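Bench notebook, packing cell, Selcombe
Wednesday, after second break

Tamara and I spent the morning on the boxing step again, and I want to get this down before I forget the half of it. The count for the week so far is 1,164 boxes through the two-arm station, and 79 of those went to the hand-check shelf. Most were windows with a smudge or a scuff, which Stepan wiped and passed in the time it took me to find my glasses.

What I keep coming back to is how the day feels different for people. Stepan used to stand at the packing bench for a whole shift turning boxes window side out, and his wrists were bad by Thursday of every week I've known him. Now he does an hour of checking, then an hour with Maksym on the setups, and he says he goes home less sore but more tired in the head. I believe him! I'm the same. Hand packing let you chat, and the talk at that end of the room has thinned out – Myroslav brought it up first, and I think he's right that we should move the check shelf nearer the others.
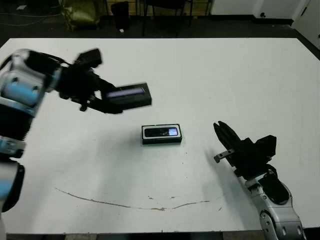
Myroslav also asked who gets to stop the station if something looks off, and the answer has to be anyone, so I've written that on the card by the door in large letters. Tamara would like the new starters to pack 100 by hand before they touch the controls, and I'm all for it.

To do: ask Hjalti about the Kivell order, move the shelf, new wipes for Stepan.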